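The Single-Cup Coffee Maker Deserves a Better Argument
By Carmela Rinaldi
May 27, 2023

The case against the single-serve coffee maker is usually made by people who do not own one. They say it makes weak coffee, it costs too much per cup and it fills the trash with pods. I have used one in my kitchen in Elten for years, and I think one of those complaints is fair. The other two depend on who is drinking.

Start with the cost. A pod costs more than a scoop of ground coffee. That comparison assumes the whole pot gets drunk. In my house there are two coffee drinkers, and we get up 40 minutes apart. When we had a drip machine, the second person drank stale coffee or poured it out and made more. I never counted what went down the sink, but it was coffee we had paid for.

The other thing I like is how little there is to do. The lid goes up, the pod goes in its holder, the lid comes down. My mother never got along with paper filters – they stuck together and she would use two by mistake – but she learned the pod machine in one visit.

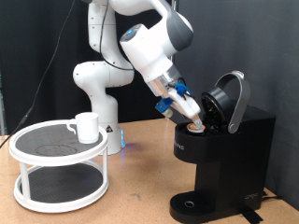
Lid open, with an orange-and-white foil pod at the holder.

Weak coffee is mostly a matter of the buttons. People press the biggest size because they own a big mug, then blame the machine. The same pod has to flavor all that water. Press a smaller size and it tastes like coffee. I would tell any new owner to spend a week on the small setting before giving the thing away.

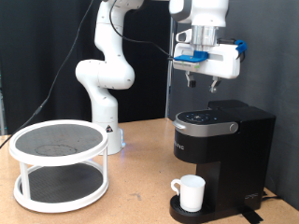

The buttons sit together on the dark panel on top.

I also have a low opinion of the advice to hide the machine in a cabinet. A friend in Urrutia did this when she redid her kitchen, and now she lifts it out every morning and puts it back every night. A coffee maker needs a permanent spot with room above it for the lid, and a place close by for the pods.
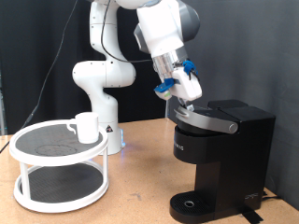
A Keurig on a light wooden tabletop, with a white two-tier turntable rack on the left.

That leaves the trash, and here the critics are right. A pod is a lot of packaging for one cup. Refillable ones help, and I use mine on weekends, but on a workday I reach for the foil kind like everyone else. If our town would take used pods at the Dotlow Road drop-off, I would bring mine. Until then I keep it to one cup in the morning, and when we have company I get out the old drip pot.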